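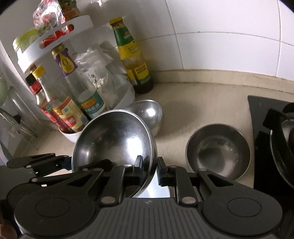 Batch cooking in small kitchens: speaker notes
September 13, 2023

Slide 1. Title
Wait for the doors to close. Say that the handout has the full tables and that the slides only carry the summary figures.

Slide 2. Scope
The talk covers kitchens that make one hot dish and two sides per sitting, from raw ingredients, with no blast chiller. Everything comes from the Maddocks site unless I say otherwise. The Wilard kitchen is larger and is used only for comparison on slide 7.

Slide 3. What was recorded
2,218 portions over the month of August. For each batch: raw weight, trimmed weight, cooked weight, weight served, weight thrown away. Holding time was taken from the moment the pan left the heat. Plate waste was not recorded, so nothing I say today applies to it.
Expect a question on this. The answer is that the trays came back mixed and could not be sorted in the time available.

Slide 4. Scaling a recipe
Most recipes were written for four or six people. Multiplying every line by the same factor works for the bulk ingredients and fails for three groups.
Salt: go to four fifths of the multiplied amount, taste, then adjust.
Liquid in stews: a wide pan loses water by surface area and a deep pan holds more of it. Hold back a quarter of the stock and add it late.
Dried chilli and clove: start at half. Both carry on developing while the dish is held.
Pause here. People copy this slide down.

Slide 5. Mixing order
Dry goods are weighed into one bowl and wet goods into another, and the two are combined only when the oven is at temperature. For raising agents the delay matters. With baking powder, a batter left standing lost height in every trial - the figures are in the handout, table 3.
Do not fill a mixing bowl past two thirds. Above that line the bottom stays unmixed and the cook makes up for it by overworking the top.
The Rumetti scale we used reads to one gram, good enough for flour and poor for yeast. Weigh yeast for the whole day in one go and divide it.

Slide 6. Where the weight goes
41 batches in the table. Trimming loss was highest for leeks and celeriac, lowest for tinned goods, as expected. The largest single item thrown away was cooked rice, at 334 portions. It was thrown away because it had passed its holding limit, and the cause was cooking it all at the start of service.
Fix: two pans, second one started when the first is half gone.

Slide 7. Comparison with Wilard
Wilard already cooks rice in two pans. Their waste for rice is lower and their labour per portion is higher. I have no cost figure for the extra labour - say so plainly, do not estimate.

Slide 8. Record sheets
Show the Plultell sheet. Columns run left to right in the order the work is done, so the sheet can be filled in without hunting. The first version had 74 boxes and was left half empty most days. The current one fits on one side of A4.
If running late, skip to slide 10.

Slide 9. Labelling
Contents, date, time off the heat, initials. Label the side of the tub, never the lid. Lids get swapped.

Slide 10. Questions
Likely ones: freezing cooked pulses (yes, in their liquid), reheating twice (no), whether the sheet can be shared (yes, leave an email address at the desk).
Projector cable goes back to reception.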